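**Zukell WG-2 Wrist-View Grasp Package**
Research edition, for parallel-finger grippers

The WG-2 package is a set of printed fingers, a wrist camera mount and a grasp policy trained only on images from the wrist. It is sold to labs that want to repeat or extend the Tretosico grasping results on their own arm. No overhead camera is required, and the policy does not take a depth image.

## Method

Most grasp planners look at the workspace once from a fixed camera, choose a grasp, and run it open loop. The Tretosico method closes the loop at the wrist. The policy receives the current wrist image and the finger opening, and returns a small motion of the hand plus an open or close command. The cycle repeats until the fingers close or the attempt times out.

Training uses recorded demonstrations. Each one is stored as a sequence of wrist images with matching hand motions. The base set shipped with the package holds 2,052 demonstrations. Of these, 1,449 are used for training and the remainder are held back for validation and for tuning the close threshold.

Two cases get separate treatment in the data because they fail in different ways.

### Near-field occlusion

Large items come close to the lens before the fingers reach them. Part of the item goes out of focus, its outline leaves the view, and printed decoration on the surface can carry more contrast than the real edge of the item. Early versions of the policy steered toward the decoration.

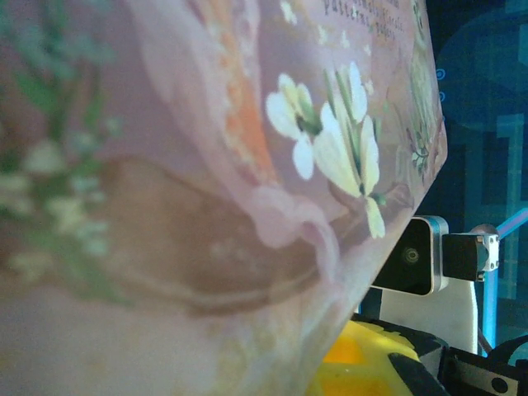

The current version is trained with an added edge term. For each image in the near-field group, the outer boundary of the item is marked by hand, and the network is penalized when its attention falls inside the boundary on printed artwork. The marks are used in training only. At run time the policy sees the plain image.

Blur is left in the data. Sharpening the images before training gave a small gain on the validation set and a loss on the arm, and the step was removed.

### Small flat items

Thin items on the floor present the opposite problem. The item covers few pixels, its height above the floor is small, and a speckled floor produces many dark spots of similar size to the item's own features. The approach must be low and centered, and the fingers must meet the floor without jamming.

The policy handles this in two stages. The first centers the item between the fingertips at a fixed height. The second lowers the hand in short steps and re-centers after each one. A floor-contact check on motor current stops the descent. 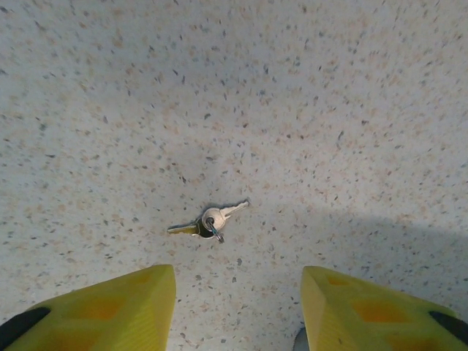
*Small-item case: two keys on a split ring, ahead of the open fingers on a speckled floor.*

Shiny metal is the main remaining source of error in this group. Highlights move as the hand moves, and the centering stage may follow the highlight instead of the item. Diffuse room light reduces the effect. A lamp mounted on the hand makes it worse and is not supported.

## Test protocol

Results published with the package use the Sipos floor protocol:

- One item per attempt, placed by hand at a drawn position and angle
- Start pose above the item, with the item somewhere in view
- Success is a lift and a hold at carry height
- Up to two re-grasps inside one attempt; a third is scored as a failure
- No change to room lighting within a block of attempts

A full run is 722 attempts over 52 items. Blocks may be split across sessions, but the camera must not be remounted between blocks without repeating the calibration. The attempt log, the item list and the draw file for positions are included so that a run can be repeated in the same order.

Scores from other protocols should not be compared directly. Bin picking in particular allows the hand to take any reachable item, and this protocol does not.

## Included

| Part | Notes |
|---|---|
| Finger pair | Printed, yellow; print files supplied |
| Camera mount | Fixed angle, screw fastened |
| Policy weights | Base and near-field versions |
| Demonstration set | Wrist images, hand motions, finger opening |
| Calibration sheet | Flat print, matte stock |
| Vavov logger | Records and replays attempts |

The arm, gripper body, camera and computer are not included.

## Fitting notes

Fit the fingers before the camera mount. The tips should appear in the lower part of the image with the hand open, one on each side. If only one is visible, the mount is rotated and the policy will drift toward the hidden side.

Run calibration after any change of fingers. Worn tips can be replaced in pairs only; mixed pairs shift the closing point.

The base weights were trained at one finger length. Longer fingers can be used after fine-tuning on new demonstrations recorded with the Vavov logger. Weights from the March release load in the current version, but the near-field version must be downloaded again.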